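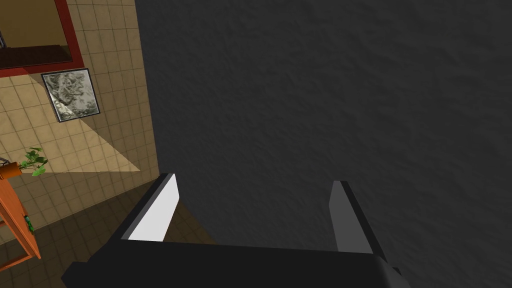 Dear Tadeusz Sadowski and everyone at the Lamel Fund,

I promised you a proper report once the August shows were behind us, and I've finally got my feet up long enough to write it. It has been a busy stretch for the Nilley Nights series, mostly in a good way, so please bear with me if I wander a little.

The big news is attendance. We sold 2302 tickets over the season between the Stavlow Ballroom and the smaller club room upstairs, and the closing party sold out by four in the afternoon. Petchrat headlined that one, and if you were there you'll know the dance floor was full before the opening DJ had finished her first half hour (she was thrilled, and has asked to come back!). We let people stay on in the lounge until two, with the bar closed, and the neighbors were very gracious about it. We did have one noise complaint, from the night of the brass band, and I walked over with an apology and a pair of guest passes.

Your grant went where we said it would. Most of it paid performers and door staff, and the rest covered sound hire and the late shuttle back to the train station. The shuttle was your suggestion, and I'll admit I had my doubts. It ran on 24 nights and carried roughly 97 riders on the busiest of them, so I was wrong and I'm happy to say so. The driver would like a later last run next season, and I think he has a point, but I need to see what the overtime looks like before I promise anything.

Some things didn't go to plan. We had to cancel 2 dates. The first was the soul revue, when the singer lost her voice, and the second was a comedy and DJ night that simply hadn't sold. Everyone with a ticket was offered a refund or a swap, and most people took the swap. I'd booked the comedy night too close to the holiday weekend, and I'll keep a better eye on that in future. Coat check was also slower than I'd like — there was a line down the stairs at the R&B reunion show, and a few guests missed the first two songs. We've since moved it across the lobby, next to the box office.

For the next stretch, I'm talking with Petchrat's manager about a return date, and with a couple of local hosts about an early evening party for people who have to be up in the morning. I'd like to keep ticket prices where they are through the winter. The ballroom's rent is going up a little, and I'll send the revised budget separately once the new lease is signed.

There are two seats held for you at the next show, by the rail on the left side, and the kitchen has been told about the dumplings.

With warm thanks from all of us at Nilley Nights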